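Lista de comprobación: mesa de clasificación de alimentos envasados
Almacén Landlow, sala 2. Hoja 174. Revisión del sábado, turno de mañana.

1. Superficie de trabajo limpia y seca antes del inicio.
Resultado: no conforme.
Comentario: se observan migas pequeñas sobre la madera, entre los paquetes de fideos instantáneos. Retirar con paño de un solo uso.

2. Envoltorios íntegros, sin roturas ni pliegues abiertos.
Resultado: pendiente.
Comentario: el film transparente presenta arrugas. Se comprobará el cierre de cada paquete al trasladarlo.

3. Etiqueta nutricional y fecha de consumo preferente accesibles.
Resultado: pendiente.
Comentario: las fechas se anotarán en el registro Titton, lote 2374.

4. Recipientes abiertos, estables y apoyados por completo en la mesa.
Resultado: conforme.

5. Plantas ornamentales fuera de la zona de producto.
Resultado: no conforme.
Comentario: hay una suculenta en maceta blanca entre dos recipientes y otra planta en una esquina. Trasladarlas a la estantería Gape.

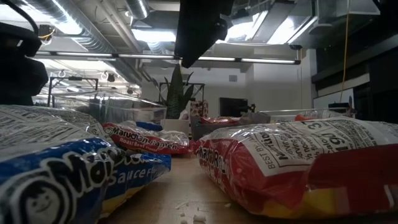
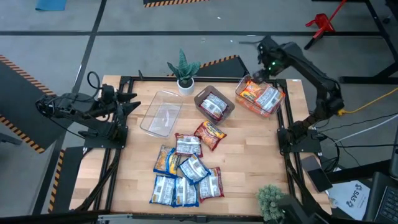

6. Carga por recipiente inferior al límite indicado en la norma interna Sendale.
Resultado: pendiente de pesaje.

7. Suelo despejado en el acceso a la sala.
Resultado: conforme.

Los puntos no conformes deberán subsanarse antes de las 16:00. La hoja se archivará en la carpeta 400.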